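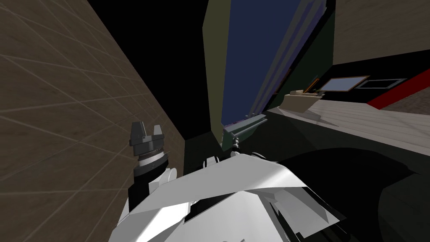 # Left arm freezes next to the tall cabinet – sim kitchen, torso robot

**brollport_dan** – May 21, 2018

Hi all, me again with another Semlow headache. I've got the two-arm robot in the tiled kitchen and I want it to open the tall cabinet with the blue door. The left arm goes up beside the wall and then just locks. No error, no contact warning, the joints simply stop taking commands. It did this on 8 out of 12 runs last night and I'm running out of hair.

Things I've tried so far:

- slowed the arm way down (same thing, only slower, hooray)
- reinstalled the Caputo controller
- turned off the wrist collision shape, which got me moving again, but then the gripper went straight through the door

**estamus_fan**

Sounds like a joint limit to me. That arm is awfully close to the wall and your planner probably has nowhere to put the elbow. Move the base back a bit and try again.

**Gobnait Keogh**

I don't buy the joint limit idea. Caputo prints a big fat message when you hit one, and Dan says he got nothing. I had a silent freeze like this back in October and it was the contact solver giving up. Do you have a view from down by the gripper, Dan? I'd like to see what's near the fingers.

**brollport_dan**

Sure, wrist view from the same session. Fingers open, nothing in them, and the bar I'm trying to grab is up on the left.
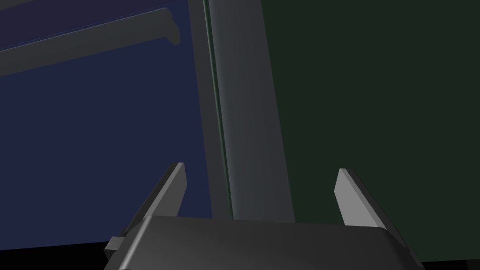
## Re: Left arm freezes next to the tall cabinet

**Gobnait Keogh**

OK, look at that gray post between the fingers! I'd bet money its collision box is fatter than what gets drawn. Turn on the collision overlay and see if the box reaches the fingers. If it does, the solver is fighting itself and the controller times out without telling you.

**estamus_fan**

Fine, maybe, but I'd still move the base. Even with a perfect collision box that's a lousy angle to come at a handle from.

**brollport_dan**

Overlay is on and wow – the box sticks out 3 cm past the post on each side. I swapped in a tighter one and ran it for 60 minutes with no freeze. The grab itself still misses more than I'd like, so I'll try the base thing too (sorry estamus, you might get half the credit).

**Gobnait Keogh**

Glad it's moving. Please put that wrist collision shape back on before you share the setup though. Somebody will copy it onto a real arm and put a gripper through a door.

**brollport_dan**

Yep, back on now. Will post the new base position once I have one that works.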